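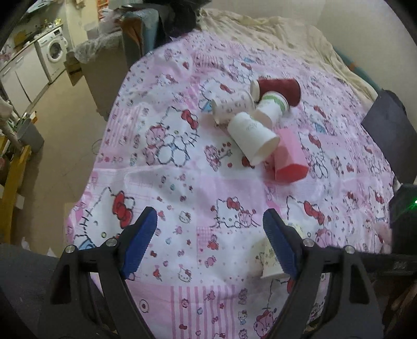

Folie 1: Greifer in Ausgangsstellung, Finger geöffnet, Becher liegend auf der Decke

Sprechernotizen zum Vortrag "Leergriff als Erfolg gemeldet - Fehleranalyse am Parallelgreifer Flurnitz"

Folie 1 - Einstieg

Folie stehen lassen, bis alle sitzen. Kurz zur Aufgabe: liegende Becher vom Tuch aufnehmen und in Ablageposition bringen. Es sind Pappbecher dabei und ein facettierter, die Formen sind gemischt. Auf die beiden geriffelten blauen Polster hinweisen, um die geht es ab Folie 4. Die runden silbernen Gelenkbolzen ebenfalls zeigen, sie kommen bei Folie 5 wieder vor.

Der Vortrag behandelt einen einzigen Fehler. Die Navigation der Plattform Perklow und die Bahnplanung lasse ich weg, Fragen dazu bitte in der Pause.

Folie 2 - Was gemeldet wurde

Testreihe im September, 200 Griffe auf liegende Becher. Die Steuerung Ren hat 126 davon als erfolgreich protokolliert. Bei der Durchsicht der Kraftverläufe fielen 7 Griffe auf, bei denen der Status "Objekt gehalten" gesetzt war, obwohl zwischen den Fingern nichts war. Der Arm fuhr jeweils die vollständige Ablagebahn ab, öffnete und meldete Vollzug.

Betonen: Die Quote selbst ist heute nicht das Thema. Ein fehlgeschlagener Griff, der als Fehlschlag erkannt wird, kostet einen Wiederholversuch. Ein Leergriff mit Erfolgsmeldung verfälscht jede nachgelagerte Entscheidung, einschließlich der Geschwindigkeitsfreigabe (Folie 6).

Folie 3 - Wie die Halteerkennung arbeitet

Zwei Bedingungen, UND-verknüpft:
Motorstrom über Schwelle.
Fingerabstand größer als der Nullabstand plus Toleranz.

Die erste Bedingung allein reicht nicht, der Strom steigt auch beim Anschlag der Finger aufeinander. Deshalb die zweite. Die Idee ist alt und in der Regel ausreichend. Voraussetzung ist ein korrekter Nullabstand. Der wurde bei uns einmal beim Aufbau eingelernt und danach aus der Konfigurationsdatei geladen.

Diagramm links zuerst erklären, dann rechts. Die Achsen sind unterschiedlich skaliert, das unbedingt ansagen. Beim Probevortrag gab es dazu eine Rückfrage.

Folie 4 - Ursache

Die Polster waren vor der Testreihe getauscht worden. Die neuen tragen stärker auf als die alten. Die Finger treffen sich damit früher, der gemessene Abstand bei leerem Greifer liegt über dem hinterlegten Nullabstand. Je nach Stellung der Kinematik blieb er knapp innerhalb der Toleranz oder knapp darüber. Im zweiten Fall waren beide Bedingungen erfüllt: Strom hoch, Abstand größer null. Status "gehalten".

Die Streuung erklärt auch, warum der Fehler nur in 7 Fällen auftrat und beim Kurztest nach dem Tausch nicht. Der Kurztest umfasste drei Leergriffe in derselben Stellung.

Falls gefragt wird: Die Reproduktion gelang im Prüfstand mit 2000 Leerzyklen über alle Handgelenkwinkel. Das Fehlerbild häuft sich bei geneigtem Handgelenk. Kurve liegt im Anhang.

Folie 5 - Verworfene Hypothesen

Spiel in den Gelenken. Naheliegend, weil die Fingerkinematik über mehrere Bolzen läuft. Messung ergab keine Abweichung, die den Effekt erklärt.

Tuch zwischen den Fingern. Bei flachem Anfahren kann der Greifer eine Falte mitnehmen. Das kommt vor, erzeugt aber einen anderen Kraftverlauf mit langsamem Anstieg. Keiner der 7 Fälle passt dazu.

Fehldetektion durch die Bilderkennung. Ein gemustertes Tuch mit vielen aufgedruckten Figuren ist für die Segmentierung ungünstig, und es gab Anfahrten auf Druckmotive. Damit lässt sich erklären, warum gelegentlich neben den Becher gegriffen wird. Die falsche Erfolgsmeldung entsteht erst danach und unabhängig davon. Diese beiden Fehler wurden anfangs im selben Ticket geführt, was die Suche verlängert hat.

Folie 6 - Sicherheitsrelevanz

Langsam sprechen, hier ist der eigentliche Punkt.

Ren schaltet nach "Objekt gehalten" auf das Transportprofil um. Nach einem als erfolgreich gemeldeten Ablegen wird das schnelle Rückfahrprofil freigegeben. Die Freigabe hing allein am Haltestatus. Ein falscher Status führte also zu schneller Bewegung bei unbekanntem Zustand des Greifers.

Es gab keinen Personenschaden und keinen Kontakt. Die Zone war während der Testreihe überwacht, der Schutzhalt war davon nicht betroffen. Der Fall wurde trotzdem als sicherheitsrelevant eingestuft, da ein nicht sicherer Sensorwert eine Geschwindigkeitsgrenze beeinflusst hat.

Folie 7 - Maßnahmen

Nullabstand wird bei jedem Einschalten und nach jedem Polstertausch neu eingelernt, in mehreren Handgelenkstellungen. Ohne gültigen Wert startet der Greifer nicht.

Dritte Bedingung in der Halteerkennung: Nach dem Anheben wird kurz nachgedrückt und die Nachgiebigkeit ausgewertet. Pappe gibt anders nach als Polster auf Polster. Kostet Taktzeit, wurde akzeptiert.

Geschwindigkeitsfreigabe vom Haltestatus entkoppelt. Zuständig ist jetzt das Überwachungsmodul Flarkell.

Polstertausch steht als eigener Vorgang im Wartungsplan - vorher lief er unter Reinigung.

Folie 8 - Offene Punkte

Dünnwandige Becher, die stark zusammengedrückt werden, liegen weiterhin nahe an der Abstandsschwelle. Dort ist jetzt mit der umgekehrten Verwechslung zu rechnen, gehalten und als leer gemeldet. Unkritisch für die Sicherheit, aber der Becher fällt beim erneuten Öffnen.

Verschleiß der Riffelung ist noch nicht modelliert. Messreihe läuft.

Zeitplanung: Folien 1 bis 3 knapp halten, bei Verzug Folie 5 auf den ersten und den dritten Absatz kürzen. Anhang nur auf Nachfrage öffnen.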